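October
Indrek Dambrauskienė

Household Textiles and Surfaces, Unit 5: Table coverings

5.1 Terms. A table covering is any flexible sheet laid over a horizontal work or dining surface. The drop is the length of cloth hanging below the tabletop edge. The field is the part lying flat on the top. A repeat is the smallest section of a printed design that, copied along the length and width, gives the whole pattern.

5.2 Sizing. Measure the top, then add twice the drop plus hem allowance in each direction. For a work table the drop is kept short. For the Drostdale room the tops are 600 mm deep; with a drop of 83 mm on each long side, the finished width is 766 mm. Hem allowance is added before cutting. Round up to the next whole centimeter when ordering from Trandari, who cut to the centimeter only.

5.3 Print and ground. The ground is the base color on which the motifs are printed. Pale grounds show spills early and should be inspected after each session. Large motifs need more cloth for matching at a seam than small scattered ones. A design that mixes foliage with separate blossoms is classed as a mixed floral, whether or not the blossoms fall in clusters.

5.4 Laying. Smooth the field from the center outward. Align the print with one long edge of the table and check it from the short end. Objects standing on the cloth are lifted, never dragged, when the cloth is adjusted. Hard flat panels are set down on one edge first and lowered.

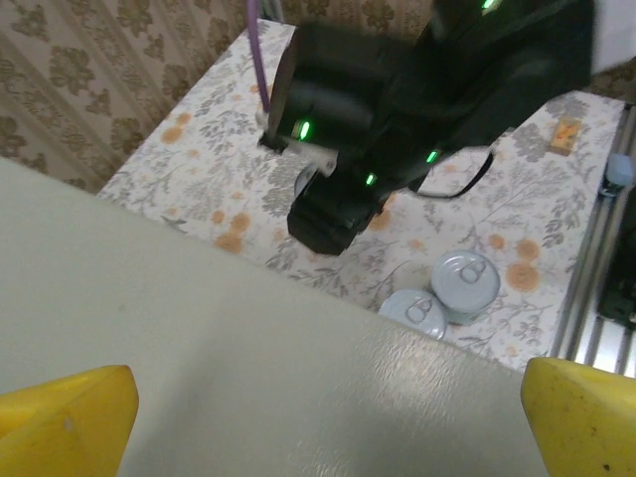 Fig. 5. Mixed floral on a white ground: gray branches and fronds, orange-tan blossoms. Smooth pale gray panel in front.

5.5 Reading the figure. Classify the design using 5.3. Note the difference in scale between the fronds and the blossoms. The drop cannot be assessed from this view, and no size should be entered for it on the record sheet.

5.6 Before the next unit. Read the Lemieux notes on hem types. Bring one cloth from home, with its measurements. Questions on sizing go to Dalia Dambrauskienė.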